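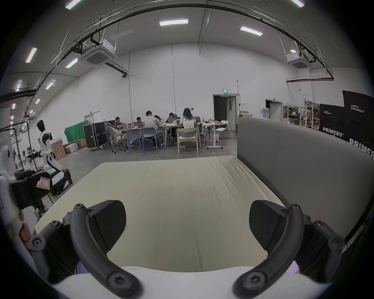

I have been sleeping on the porch for nine nights now and I want to tell everybody about it, including the mail carrier, who has started walking a little faster past our gate.

Some background for those of you who only come here for the bread posts. Our house in Valthorpe has a screened porch on the back, facing east, with a tin roof and one light that works if you ask nicely. For years it held boots, a broken dehumidifier and the bikes. Then in early spring I read an old library book on sleeping porches, and how common they once were in this part of the world, and I couldn't stop thinking about it. People would move out there when the weather warmed up and stay out until the leaves came down! Whole families in a row, under quilts!

So I moved the boots.

The first night was terrible, I'll say that up front. I went out with one blanket and a lot of confidence. By two in the morning I was wearing my coat, and by four I was back in the kitchen with my feet against the oven door. The low was 41. I had read all about the airflow and the birds and had skipped the chapter on bedding.

My neighbor Lleucu Price grew up in a cold stone farmhouse and set me straight over the fence the next day. It's what's under you that matters, she told me. You can pile on every quilt you own, and if the air is moving beneath the bed you will freeze from the bottom up. She had me put a folded wool blanket under the sheet, then another one on top of the sheet, and only then the quilt. And a hat. I felt silly in the hat for maybe one minute.

The second night I slept seven and a half hours without moving.

I don't know how to explain how good it is. You know the feeling of turning the pillow over to the cool side? It's that, on your whole face, all night, while the rest of you is warm as toast. I wake up when the light comes through the screen (6:10 or so lately) and I'm just awake. No groaning. I used to hit snooze three times and then lie there resenting the ceiling.

And the sounds! I've lived in this house eleven years and had no idea there was an owl. There's a freight train that goes through at 3:20, far off past Ovberg, and I only half hear it, and I've come to look forward to it. Rain on the tin roof is the best of all of them. We had a real downpour on night five and I stayed awake on purpose to listen, which sort of defeats the point, but I'd do it again tonight.

A few of you wrote in after I mentioned this last week, so let me go through what you asked.

**Bugs.** None so far, but it's April. I patched the screen in four places with the little stick-on squares and ran weatherstripping along the bottom of the door. Ask me again in August.

**Damp.** This one is real. Everything fabric feels a bit clammy by evening if I leave it out, so the bedding comes inside each morning and goes over the stair rail. It takes me two minutes. The wool doesn't seem to care. The cotton quilt cares a lot.

**Safety.** The porch door has a proper bolt and the dog sleeps across it. He is eleven and deaf, but he's large.

**Is it only you out there?** Yes. My husband tried one night and said he'd enjoyed it in the way a person enjoys a museum. He's very happy having the whole indoor bed.

**What are you sleeping on?** A folding cot, for now. It's fine. It squeaks. I'd love something wider before summer, and I've been measuring the corner where the bikes used to be. A twin would fit with six inches to spare.
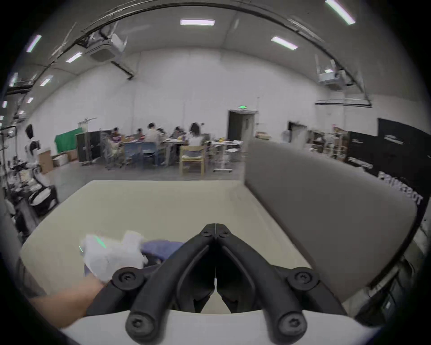
*White cloth, well crumpled.*

The thing I didn't expect is how much it has changed the evenings. Because I'm going "out" to bed, I get ready for it, the way you'd get ready for a small trip. I fill the hot water bottle, find the hat, put my book and the flashlight in a basket. My phone stays in the kitchen because the signal on the porch is hopeless, and I've read two whole novels in nine nights. Two! I read two novels in all of last year.

Somkiat Kaewkla, who used to write the wonderful garden column in our county paper, answered my email on this (I nearly fell off my chair) and told me that when he was small his family slept on a raised platform behind the house through the hot months, and he still sleeps badly in a closed room. He recommends a net over the bed even with good screens. He also recommends a bit of something to eat at bedtime, a theory I've been testing with great care and a tin of shortbread.

Costs so far, for the people who like costs: screen patches, weatherstripping, one secondhand wool blanket from the church sale, and a new bulb. $31. The cot was my brother's.

Next jobs are the net, a shelf for the lamp, and some kind of roll-down shade for the west end, where the neighbor's garage light comes in. If anyone has made one out of canvas, please tell me what you used for the roller. I tried a broom handle and it sags in the middle.

Forecast tonight is 48 and clear. I've already filled the hot water bottle and it isn't even eight.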